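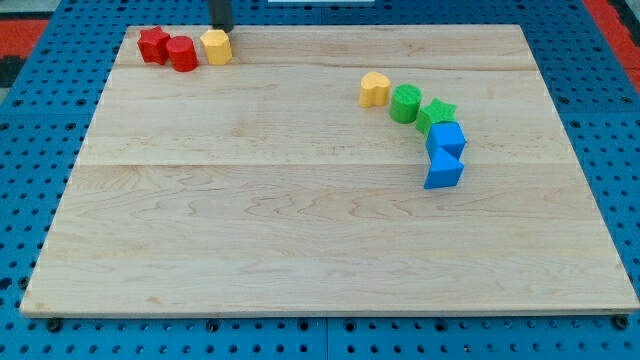 Boards and Blocks

Kenneth Yap asked for a page about the Peltport workbench, and this is the page. Anyone hoping for power tools should try the Lundora gallery, where things have blades.

The board first. Three long planks of pale, maple-colored wood, joined edge to edge, with a wavy grain I would happily look at through most meetings. The seams are faint enough that visitors run a thumb over them and then ask where they are.

Then the blocks - eight of them, small, in red, yellow, green and blue. A star, a heart, a couple of cylinders, all of it very dignified work for grown adults. The red star and the red cylinder have ended up touching. The yellow octagon keeps its distance.

Five of the others make a sort of curve on the right-hand side. Kenneth calls it an arc. I have called it a line that lost interest.

Underneath is blue pegboard, which was sold to us as a wall product.

More from Peltport in April, when the Layug shelves go up and I have to find something to say about brackets.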